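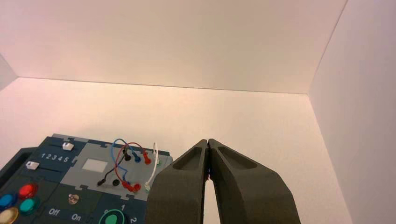 글·정리 Olari 뉴스레터 편집부 | 영화 단신

홈 | 영화 | 드라마 | 음악 | 지난호 보기 | 구독

'Parsa' 3월 개봉 확정, 러닝타임은 결국 90분

오래 끌던 장편 'Parsa'가 드디어 날짜를 잡는 분위기. 배급을 맡은 Tademik 쪽에서 어제 늦게 메일이 왔고, 3월 안에 극장에 건다는 내용. 정확한 날은 아직. 다음 호에 쓸 수 있으면 쓰겠습니다.

일단 제일 많이 물어보신 것부터. 러닝타임. 처음 돌던 편집본은 두 시간이 훌쩍 넘는다는 얘기가 있었는데 최종본은 90분으로 정리됐다고 합니다. 자매가 고향 집을 팔러 내려가는 앞부분이 많이 줄었고, 시장 장면 하나는 통째로 빠졌다네요. 예고편에 나온 그 장면 맞습니다. 좀 아깝긴 한데 시사로 본 입장에선 짧아진 쪽이 훨씬 낫습니다. 중반에 늘어지던 게 없어졌어요.

노래는 3곡. 전부 배우가 직접 불렀고 후시녹음. 첫 곡은 결혼식 잔치에서 나오는 군무곡인데 극장 스피커로 들어야 맛이 삽니다. 두번째 곡은 솔직히 좀 평범. 마지막 곡은 엔딩 크레딧 위로 흐르니까 불 켜졌다고 바로 일어나지 마시길. 음원은 개봉 전에 한 곡 먼저 풀린다고 하고, 나머지는 개봉 뒤에 같이 나올 예정.

상영관은 전국 61개 관에서 시작. 이 정도 규모 영화치고 적지 않은 숫자인데, 첫 주 성적 보고 늘릴지 말지 정한다고 합니다. 지방은 저녁 회차 위주로 잡힐 가능성이 커 보여요. 낮에 보실 분들은 예매창 열리면 바로 확인하세요. 자막은 한국어만 있고 더빙판은 계획 없다고 못박았습니다. 아이들이랑 같이 보려던 분들 참고.

Ciletov 극장에서는 개봉 전 유료 시사가 한 번 있습니다. 저녁 7시 반 시작, 상영 끝나고 관객과의 대화. 누가 나오는지는 미정이라는데 감독은 거의 오는 걸로 알고 있어요. 좌석은 90석. 적습니다, 진짜 적어요. 작년 시사도 금방 매진이었으니 관심 있으면 알림 설정 해두시는게 좋겠습니다. 현장 판매는 없다고 들었습니다.

속편 얘기도 돌던데 물어보니 "지금은 드릴 말씀이 없다"는 답. 부정도 긍정도 아님. 결말이 좀 열려 있긴 합니다만 스포라서 여기까지.

포스터는 두 종류로 나옵니다. 자매 둘이 나란히 선 버전이 극장용, 기차역 버전은 온라인용. 저는 기차역 쪽이 더 좋던데 편집부 안에서도 의견이 갈림. 엽서로 만들어 주면 좋겠다는 제보(?)가 벌써 몇 통 왔길래 Tademik에 전달은 해뒀습니다.

지난호 정정 하나. 'Parsa' 음악 작업이 끝났다고 썼는데 그땐 믹싱이 남아 있었답니다. 확인 못하고 내보내서 죄송. 지금은 다 끝난 상태 맞습니다.

예매 일정 나오는 대로 다시 보낼게요. 시사 보신 분들 짧은 감상도 받습니다, 이 메일에 그냥 답장 주시면 됩니다. 스포일러는 맨 앞에 꼭 표시 부탁드려요.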